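PRESS RELEASE
14th July
For immediate use

Gyamfi asks what households are getting for their money as "home reset" plans reach Padham

Gyamfi, the household advice service, is asking people in Padham to read the small print before they sign up to a paid decluttering plan. The call follows the launch of Sidier, a monthly subscription sold by the home organising firm Drirnis, which has been pushed hard through local letterboxes since May.

Sidier costs £50 a month. For that, subscribers get a visit from an organiser, a set of matching containers and what Drirnis calls a "calm score" for each room. The leaflet says that a tidier home leads to better sleep, lower shopping bills and "up to 7 extra hours a week". We have asked Drirnis where the seven hours come from. The reply pointed us to a page on its own website, where the same claim is made again in larger type.

We have nothing against tidy cupboards. Plenty of people find it hard to part with things, and some will be glad of a patient person to sit with them while they do it. Our doubts are about the claims, the contract and the containers, which seem to us to be where most of the money goes.

On the claims, "up to" is doing a great deal of work. A person who saves no time at all is still covered by it. The leaflet doesn't say what a normal week looks like for a subscriber, how the hours were measured, or whether time spent sorting, labelling and waiting in for the organiser was taken off the total. The calm score is worked out by the organiser, who is employed by the firm selling the next month's visit. We would like to know how often a home is told it is calm enough to cancel.

On the contract, the minimum term is 5 months, and this is mentioned on the back of the leaflet under a heading about recycling. Leaving early means paying for the rest of the term. The containers remain the property of Drirnis until the last payment has gone through, so a household that stops paying could in theory be asked to tip its rice back into the bag. Drirnis told us it has never done this. We suggest it takes the clause out.

On the containers, we keep hearing the same thing from callers: they signed up to have less in the house and ended up with more. Decanting dry food into new tubs may look neat, but the cooking instructions and the date go out with the packet unless somebody writes them down. A shop-bought tub with a lid does the job, and so do many of the jars people already have under the sink.

Gyamfi looked at 317 calls and letters about home organising services sent to us by people in the Padham area. The most common complaint was trouble cancelling. The next was being sold extra storage during a visit that had been described as a clear-out. These are people who got in touch because something had gone wrong, so they can't tell us how the average customer feels. We wish Drirnis were as careful with its own numbers.

A spokesperson for Gyamfi said: "If a firm says it can hand you back most of a working day every week, it should be able to show its sums. We've asked twice and been sent an advert both times. People may well enjoy the service, and that's up to them, but they should know what they're signing and how long they're signing for."

Gyamfi is asking Drirnis to publish the basis for the seven-hour claim or drop it, to print the minimum term next to the price, and to let customers leave with a month's notice. Drirnis says it is "always listening". It has given us no date for a fuller answer.

Anyone thinking of signing up can ask for the full terms in writing before the first visit. Ask who owns the containers, whether the organiser earns anything on extra sales, and what it would cost to stop after the first month. Those who have already signed and are unhappy should keep the leaflet, as it may count for something if there is a dispute about what was promised.
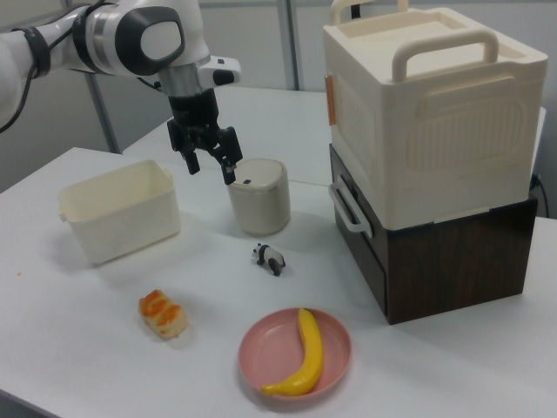
Gyamfi's free sheet on subscription contracts is available on request from our Padham office. We will put out a further statement if Drirnis replies in full.

ENDS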